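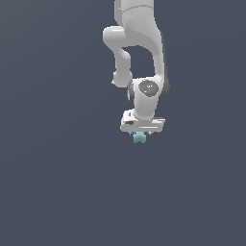 Render of a white arm on slate gray, faint bluish tint in the background

Gray backgrounds print with visible bands

posted by offset2069 in Printing & Color

I am laying out an 18-page booklet with full-bleed gray pages. On screen the grays look even. On paper (Rebelo matte stock, office inkjet) I get stripes wherever the tone shifts slowly, and the gray looks bluer than it should. Files are 8-bit RGB, exported to PDF at default settings. Is this the printer or the file? The copy shop in Widdale prints on Wednesday and I would like to fix it before then.

viltholm_prepress

Two separate problems.

Banding: a very slow gradient in 8 bits has only a few distinct levels to work with, so each level becomes a wide strip. Go back to the 16-bit source if you have one, add a small amount of monochrome noise (start at 2 percent), then convert to 8-bit with dithering on. Check the PDF export for JPEG compression and switch it to lossless. Adding noise to the finished PDF pages will not help if the compression is still on.

Blue cast: ask the shop for the profile of their paper and soft proof against it. Do not correct the color by eye from your inkjet. Their machine will behave differently and you will end up correcting twice. Pay for one test sheet.

graybox15

clean the print heads

vatthorpe_copy

Head cleaning is worth doing but check the direction first. Print the same page rotated 90 degrees. If the stripes turn with the artwork, it is the file. If they stay parallel to the head travel, it is the printer, and a nozzle check will show gaps. Also set the media type to matte. With the glossy setting on matte paper my grays went cold, and changing it removed most of the cast before I touched any profile.

offset2069

Stripes turn with the artwork. Export was set to JPEG medium. Redoing it from the 16-bit files.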